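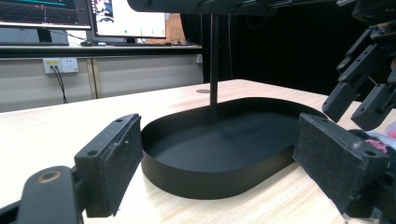
A black oval tray on the tabletop.

I'd been wearing my grandmother's linen tablecloth as a beach wrap for three summers before I thought to ask anybody where linen comes from. So in August I took the slow bus up to Drolmont to meet a weaver who has been making the stuff for 35 years, and who agreed to talk to me as long as I left her name out of it. "I have enough orders," she told me on the phone. "Don't send me more."

Her workshop is up a flight of stairs behind the old Vass mill, which closed before she was born. She still talks about the mill like a relative. Her aunt worked there, her mother worked there, and she has a drawer of Vass napkins she won't let anyone use (I asked!).

I started with the question I'd been saving up: why does old linen feel so much better than new?

"Washing," she said. "People want it soft out of the package, so the factories beat it up for you with enzymes or stones, and then you've bought a cloth that's already spent part of its life. I sell mine stiff. Customers complain for a year and then they write to me and say thank you."

She handed me two towels, one fresh off the loom and one she'd been drying dishes with since her daughter was small. The new one crackled a bit. The old one I would happily have slept on.

We got onto flax, and here she really took off. She doesn't grow her own, though she tried once, on a strip behind her house. "I pulled it too late. You pull flax, you know, you don't cut it, you want the whole length of the fiber right down into the root. Then you leave it lying out for the dew to rot the stalk. Mine rotted beautifully. Then it kept rotting." Now she buys her yarn from a small spinner in Ilholm who does it wet, running the fiber through warm water so it comes out smooth and fine. The dry-spun kind is hairier, and she keeps that for sacks and aprons.

I wanted numbers, so she gave me some. The warp on the loom that morning had 480 ends, every one of them threaded by hand through its own heddle. I asked how long that takes and she laughed at me. "A day if the phone doesn't ring. If I make one mistake at the left side and find it at the right side, two days."

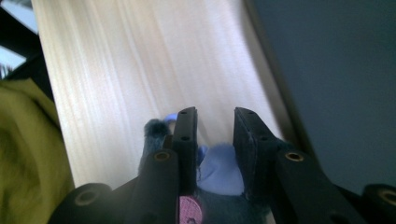
Pale wood grain beside dark gray.

Linen is a bad-tempered thing to weave, apparently. It has no stretch at all, so when the tension is off by a hair the threads snap where wool would just give a little. On dry winter days she hangs wet sheets around the loom to keep the air damp. Her teacher used to brush the warp with a paste made of boiled flaxseed, and she still does that for the finest yarns. "It smells like porridge. I like it. My husband says he can tell what I'm weaving when I walk in the door."

Her best-known pattern is one she calls Vostow, a little broken diamond that she copied from a bread cloth she found at a farm sale. She charges 300 for a tablecloth in it, which made me swallow hard until she walked me through the hours. She has woven almost 2,000 yards of that one pattern. Is she sick of it?

"Yes! Every spring I say this is the last one. Then somebody's getting married."

I asked what we all get wrong when we look after linen, and I got a proper telling-off. No fabric softener, ever. Iron it while it's still damp, on the back if the color is dark. Don't fold it along the same line every time, or the fibers will crack there and you'll get a slit straight across a cloth that's otherwise perfect. She rolls her long ones on cardboard tubes she gets free from a carpet store.

Then I confessed about the beach wrap. I had it in my bag, sand and all. She took it over to the window, pulled at it both ways, turned up the hem and looked at the stitching for a good long while.

"Hand hemmed," she said. "Nice even yarn. Salt won't hurt it if you rinse it the same night. Do you rinse it the same night?"

I do now.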